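Sandmont bimanual planner – frequently asked questions
Maintained by Zachary Desjardins. Last revised in May.

What does the package cover?
Motion planning, grasp selection and arm scheduling for two arms sharing one table. The block transfer task is the default test and runs entirely in simulation. 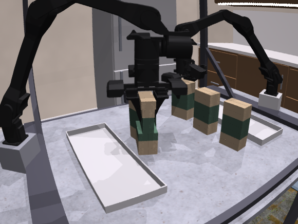 Which process should be started first?
Start the state server, then the planner. The planner exits with code 3 if it cannot reach the server on port 885.

Do both arms share one plan?
No. Each arm has its own trajectory, and a scheduler reserves the volume over the middle of the table. Set reserve_mode to strict if the wrists pass too close to each other.

Why does the grasp module reject a candidate that looks fine?
Usually the finger clearance check. Both fingertips must be clear of the block sides before closing is allowed. Look at the wrist view before changing the threshold.

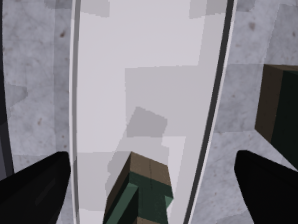 Wrist view: gripper open, one finger on each side of the block.

Can I replay a run?
Yes. Pass the log to flular-replay with the same scene file. Logs written before Pfister 2 lack the contact channel and will replay without grasp events.
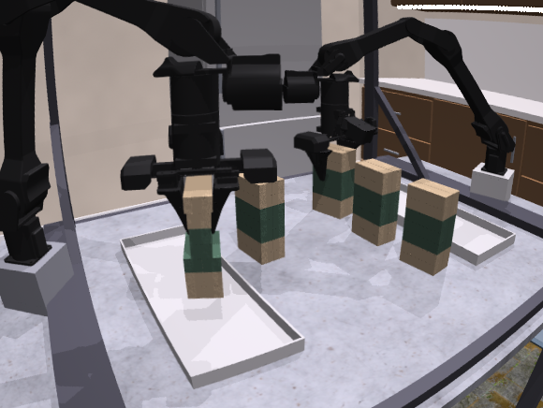 Left gripper holding a block over the white tray.

How are shadows handled?
The segmenter works on colour and depth. Hard shadow edges across a block face can still split one mask into two – the merge step joins them if the depth is continuous. Leave merge_masks on for wrist cameras.
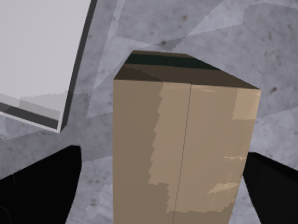

If masks still split after merging, raise depth_window to 126 and run the segmenter again on the saved views. Do not retrain for this.

Where do I report a fault?
Use the Plistville tracker. Attach the log, the scene file and the planner version. Reports are sorted on Friday.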